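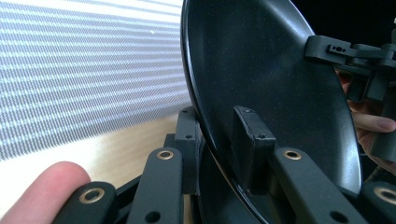

A resident of Skirkcombe replied that the early ferry was the only crossing that met the hospital bus at Metine, and that a later departure would leave outpatients waiting on the wharf until midday. The resident asked that this be recorded ahead of the apologies, as the remark had been made while members were still being seated. The Chair agreed.

Last updated: January

January
Minutes prepared by the Secretariat, Worwood Ferry Liaison Group

Minutes of the ordinary meeting held in the Worwood district office, opening at 6.30 pm

Attendance and apologies

Members were present for the Worwood, Metine and Skirkcombe landings. The operator, Ulloa Marine, was represented by its operations manager and its scheduling officer. Apologies were received from the school transport representative, who had provided written comments. A quorum was declared.

Minutes of the previous meeting

The minutes of the previous meeting were taken as read. The Metine members asked for one correction. Under the heading "Wharf lighting", the words "has been repaired" should read "is to be repaired". With that change the minutes were accepted.

Matters arising

Wharf lighting, Metine. The Secretariat reported that the replacement fitting for the lower landing had been ordered and that a delivery date had not been supplied. A temporary lamp remains in place. Members noted that the lamp does not reach the bottom steps at low tide. The operator will ask its crews to use the deck floodlight when berthing after dark.

Freight cage, Skirkcombe. The latch has been replaced. Parcels left in the cage for more than 14 days will be returned to the Worwood depot, and a notice to this effect will be fixed to the cage door. A member asked whether perishable goods would be held to the same rule. The operator advised that perishables are not accepted for the cage at all and should be met at the boat by the addressee.

Fare concession for apprentices. Carried over. The written advice from the district solicitor had not been received in time for the meeting.

Winter timetable

The operator tabled a draft winter timetable. The main change is that the first weekday departure from Skirkcombe would move back by 20 minutes, with the Metine call following in sequence. The operator stated that the present departure leaves too little time for the engine checks required before first sailing, and that crews had been starting before their rostered hours in order to complete them.

The Skirkcombe members opposed the change in its present form. They referred to the remark recorded at the head of these minutes and added that two households on the southern side of the landing attend the Metine clinic every week. The next bus after the missed connection does not run during school holidays.

The Worwood members were in general agreement with the draft. They observed that the later departure would suit shop workers, and that the parking area at Worwood is under less pressure once the school run has cleared.

The written comments from the school transport representative were read to the meeting. These stated that students would still arrive before the first bell under the draft timetable, provided that the Metine call was not lengthened. Senior students with early classes would need to be excused from the opening part of those classes or travel the evening before and board in town. The representative did not consider the second arrangement to be reasonable.

Discussion followed on whether the bus could be asked to wait. The Secretariat advised that the bus contract is held at district level, and that a standing delay would need to be requested in writing before the contract year begins. A member suggested that the crew telephone the bus depot on mornings when the ferry was running late. The operator was willing to do so but would not describe this as a guarantee — reception is poor between the outer markers and the Metine channel.

A further suggestion was that the engine checks be carried out by the evening crew after the last sailing. The operator undertook to find out whether this was permitted under its safety management system, and noted that any such arrangement would have a labour cost.

It was resolved that the draft timetable not be endorsed at this meeting, that the operator report back on evening engine checks, and that the Secretariat write to the district requesting a standing delay to the connecting bus. The Metine members asked that their abstention be noted.

Dredging of the Metine channel

The operator reported that silting on the eastern side of the channel has continued. Vessels are keeping to the western side at low water and passing at reduced speed. No sailings have been cancelled on this account since the previous meeting.

The dredging program remains with the harbour authority. Members expressed disappointment that the work had again been described as "scheduled" without a month being given. It was resolved that the Chair write to the authority seeking a start date and a copy of the most recent soundings.

Waiting shelter, Skirkcombe

Two designs were displayed. The first is an enclosed shelter with a door on the landward side. The second is open at the front, with a deeper roof and a bench along the back wall. The enclosed design was preferred for warmth, but members were concerned that passengers inside would be unable to see the boat approaching. The Secretariat will ask the designer whether a window can be added to the seaward wall within the present budget. The colour of the roof was left to the Skirkcombe members to settle among themselves.

Correspondence

Inward: a letter from a Worwood resident regarding bicycles stowed across the forward door; a letter from the Metine school thanking the crew for the return of a lost instrument case.

Outward: acknowledgement of both.

On the first letter, the operator confirmed that bicycles must be kept clear of all doors and that the limit is 2 on the forward deck. Crews will be reminded.

General business

A member asked that the printed timetable be produced in larger type. Agreed, subject to the winter timetable being settled first.

A member raised the condition of the non-slip matting on the Worwood ramp, which has lifted at the lower end. The operator will inspect the ramp and close the affected side if necessary.

Next meeting

Notice of the next meeting will be given no fewer than 21 days beforehand. It will be held at Metine, tides permitting, and members travelling from Skirkcombe should advise the Secretariat if they need the late boat held.

The meeting closed at 8.45 pm.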